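巡回展示ユニット 不具合ログ(Flellside 科学館 展示担当の作業メモ)

件名:睡眠と体内時計コーナーの体験端末で、来館者の回答が集計画面に出ない
状態:対応済み(ただし経過観察中)
優先度:高 → 中
受付:火曜の朝、開館前

■最初の報告

おはようございます、Flellside の展示担当です。いきなり泣きごとで申し訳ないのですが、Selby の会場から引き継いだ巡回展の「あなたは朝型?夜型?」の端末が、昨日の夕方から集計をしてくれません。質問には答えられるし、最後に「ご協力ありがとうございました」も出るんです。なのに壁の大きいグラフがぴくりとも動かない! 小学生の団体が「ぼくの点はどこ?」と聞いてくれるのに、指させる点がないんですよ。これはつらいです。

症状をまとめておきます。

端末は2台とも同じ症状。
画面の反応は普通。タッチも遅くない。
壁のグラフは、昨日の16時ごろの状態で止まったまま。
エラー表示はなし(せめて何か出してほしい……)。
音声ガイドは正常。

このコーナーは健康研究に市民が参加するとはどういうことか、を体験してもらう展示なので、自分の答えがグラフに加わる瞬間がいちばん大事なところです。答えて終わりだと、ただのアンケートになっちゃうんですよね。というわけで優先度は高でお願いしました。

■追記1 まずは再起動

定番ですが、端末の電源を落として入れ直しました。変化なし。壁のグラフを動かしている小型パソコンも再起動。こちらは立ち上がったあと、グラフが空っぽになりました。悪化してるじゃないですか! 慌ててもう一度再起動したら、16時の状態に戻りました。心臓に悪いです。

引き継ぎ書には「まず壁側、次に端末の順で起動」と書いてあったのに、私は逆にやっていました。順番を守ってやり直しましたが、結果は同じ。順番のせいではなさそうです。

■追記2 Rutherford のサポート窓口に電話

巡回展のシステムを作った Rutherford の窓口に電話しました。つながるまで少し待ちましたが、出てくれた方はとても親切で、こちらのたどたどしい説明を最後まで聞いてくれました。

確認するように言われたのは、端末の管理画面にある「未送信」の数字です。管理画面の出し方は、左上の隅を長押しして暗証番号を入れる、というもの。この長押しが曲者で、指を少しでもずらすと最初からやり直しになります。三度目でやっと入れました。

で、出てきた未送信の件数が、190。

おお、たまってる! つまり回答は消えていなかったんです。端末の中でちゃんと待っていてくれた。昨日の夕方に来てくれた人たちの点が全部無事だとわかって、ここでいったん肩の力が抜けました。

■追記3 じゃあ、なんで送れないのか

次に疑ったのは館内ネットワークです。休憩室の掲示に「無線の設定を変更しました」という紙が貼ってあったのを思い出して、絶対これだと思ったんですけど、展示用の回線は有線でした。はずれ。ケーブルも両端を抜き差ししましたが、ランプは元気に点滅しています。

そのあと窓口の方に言われて、管理画面の「保存上限」という項目を見てみました。壁側のパソコンには、グラフに表示する点の数に上限があるんだそうです。設定値は3,000。そして現在の点の数も、ぴったり3,000。

これですよ、これ。満員だったんです!

Selby の会場でたくさんの人が答えてくれて、そのデータを消さずにこちらへ運んできたので、うちで開幕してからしばらくして上限に当たったわけです。引き継ぎ書には「会場が変わるときは前会場の分を書き出してから空にする」とちゃんと載っていました。7ページ目の下のほう、細かい字で。読んだつもりだったんですけど、読めていませんでした。反省しています。

■追記4 データを消していいのか問題

ここで手が止まりました。前の会場の分を空にすれば直る、それはわかります。でも、せっかく答えてくれた人たちの記録を、私の一存で消していいものかどうか。展示の解説パネルには「あなたの答えは研究の考え方を伝えるために使われます」と書いてあるし、匿名とはいえ、軽く扱いたくないんですよね。

Selby の会場にも電話して聞いたところ、向こうでは最終日に書き出し済みで、控えもあるとのこと。ただ、念のためこちらでも書き出しておいてください、と言われました。もちろんやります。

書き出しの手順(次の会場の Prisasthorpe の皆さんのためにも残しておきます)。

壁側パソコンの管理画面を開く。
「会場別データ」を選ぶ。
前会場の名前を選んで「書き出し」を押す。
保存先に館の共有フォルダを指定する。USBメモリだと途中で止まることがあるそうです。
終わったらファイルを一度開いて、中身が入っているのを確かめる。
そのあとで「表示から外す」を押す。

ボタンは「削除」と「表示から外す」が隣り合わせなんです。色まで同じ! 「表示から外す」のほうなら、あとで戻せます。押す前に声に出して読むことをおすすめします。私は読みました。展示室にひとりでよかったです。

■追記5 作業の結果

昼前に書き出しと表示の切り替えが終わりました。壁のグラフから前会場の点がすっと消えて、そのあと端末にたまっていた分が少しずつ流れ込んできました。ぽつ、ぽつ、と点が増えていくのがなんだかうれしくて、最後まで見てしまいました。未送信の表示もゼロに。2台とも確認しました。

午後の団体さんでは、朝型と夜型に分かれてわいわいやってくれて、先生だけがひとり夜型の端っこにいて大うけでした。そうそう、こうなってほしかったんです。
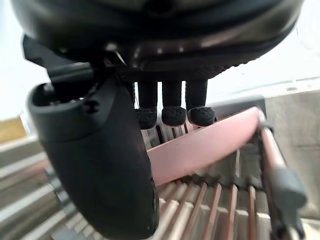 前の会場のデータを表示から外すと、来館者が自分の会場と前の会場を見比べることはできなくなりますか?

比較画面は書き出したファイルを読み込んで作るしくみなので、壁のグラフから外したあとでも見比べられます。壁側パソコンの「比較」メニューで共有フォルダのファイルを指定すると、会場ごとに色を分けて表示されます。読み込んだ分は保存上限には数えられません。

■追記6 残っている宿題

直ったので閉じたいところなんですが、気になることがいくつか残っているので、まだ経過観察にしておきます。

ひとつは、上限に達しても画面に何も出ないこと。Rutherford の窓口に「せめて職員用の画面に警告を出せませんか」とお願いしました。次の更新で検討します、とのお返事。更新は7月の予定だそうなので、それまでは毎朝、開館前に件数を見て日誌に書くことにしました。管理画面の長押しにも慣れてきて、今では一発で入れます(ちょっと自慢です)。

もうひとつは、英語版の最後の画面です。集計が止まっていたあいだも「グラフであなたの点を探してみましょう」と出ていたので、見つからずに困った方がいたはずなんですよね。受付に寄せられた声を見せてもらったら、やっぱり一枚ありました。お返事先が書かれていたので、点は無事に加わりましたとお知らせしておきました。

それから引き継ぎ書の件。データの書き出しと切り替えの項目を1ページ目に移して、字も大きくした版を作りました。Prisasthorpe へ送るときは、この新しい版を箱のいちばん上に入れます。前の版も参考に残しますが、表紙に「旧」と赤で書いておきました。

■追記7 翌週の確認

件数は順調に増えていて、送信の遅れもありません。端末の片方だけ、たまに音声ガイドの出だしが欠けると受付から聞きましたが、これは別件なので別のチケットを立てます。今回の件とは混ぜないでください。ログが長くなるとあとで探すのが大変なので……と、この長さで書いている私が言うのもなんですが。

書き出したファイルは共有フォルダの「巡回展」の中、「Selby分」という名前で置いてあります。動かすときは展示担当まで一声かけてください。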